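Plekex Foundation Opens Ticket Sale for Its August Literary Gala

Tuesday, March 10, 2020

The Plekex Foundation is glad to announce that tickets for its yearly gala for reading are on sale from today. The evening will take place in August at Pasaribu Hall, with dinner, live music and readings by four novelists.

Last year the gala received 122 guests, and the money from the tables paid for 1,521 new books in school libraries. This year the hall can seat more people, and the dress code is evening wear in gray or silver, after the theme of the night — "Dimness."

"Many guests asked us for a theme which they can wear," said Sulastri Sumampouw, director of the gala. "I have already chosen my dress, but my shoes are still a question."

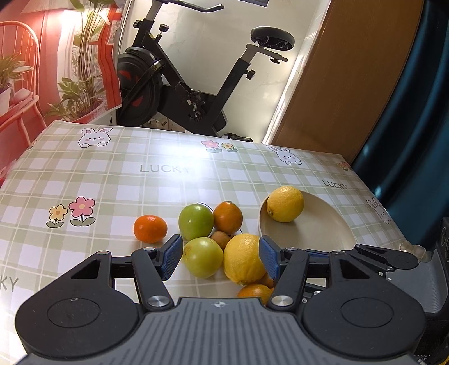

Auction and Music

The silent auction will offer 47 lots, among them signed first editions and a weekend for two at the Horness guest house. Bidding closes before the dessert is served. After it, the Horness Quintet will play for dancing until midnight.

Tickets

One ticket costs $77 and includes dinner and one glass of wine. Tables of eight can be reserved through the office of the foundation. Guests who need a vegetarian meal are kindly asked to write it on the order form.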